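Chargers, cables and a very full table at Karnley

If your kitchen drawer looks anything like mine, you'll love what's going on at Karnley this month! The Sezer repair café is giving a whole Tuesday evening over to charging bits, and I popped in for a nose. Arben Nikolaidis, who runs it, reckons 80 cables have come in so far (I'd have guessed double, going by my own house). The idea is to match chargers to leads, coil them up and send the good ones on to families in Wornotau.
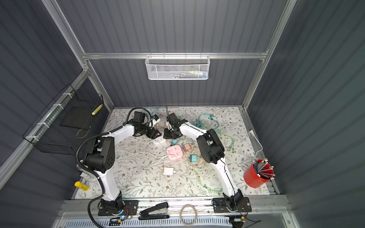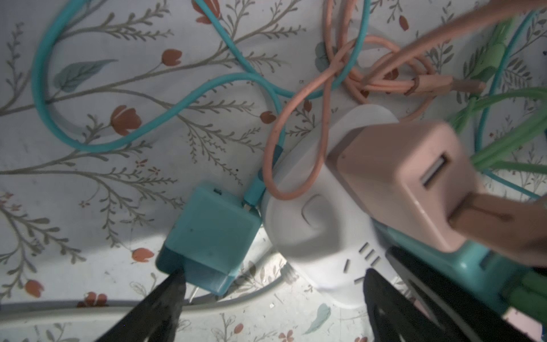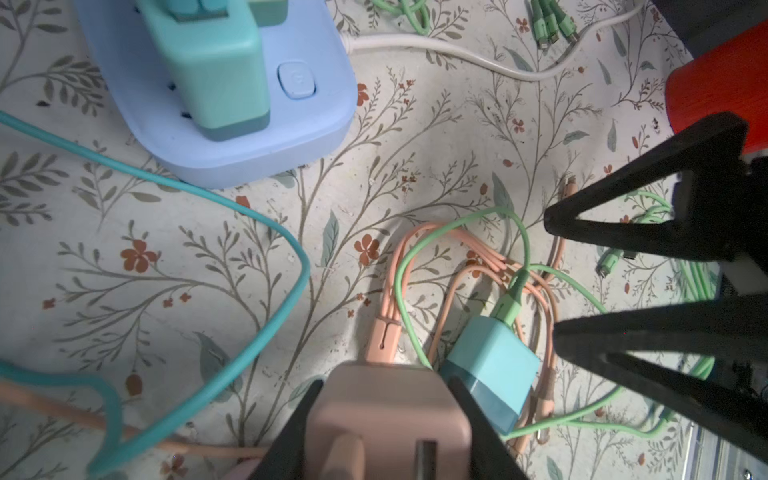
Teal and pink chargers, and plenty of cable, on the flowery cloth.

How to join in

Bring your spare chargers and power strips to the side door from 6pm. Leads go in one box and plugs in another, and please untangle what you can before you come – I spent 36 minutes on one knot! Anything cracked or frayed goes off for recycling. Tea is free, cake is 80p, and Arben is hoping to reach 252 cables by December.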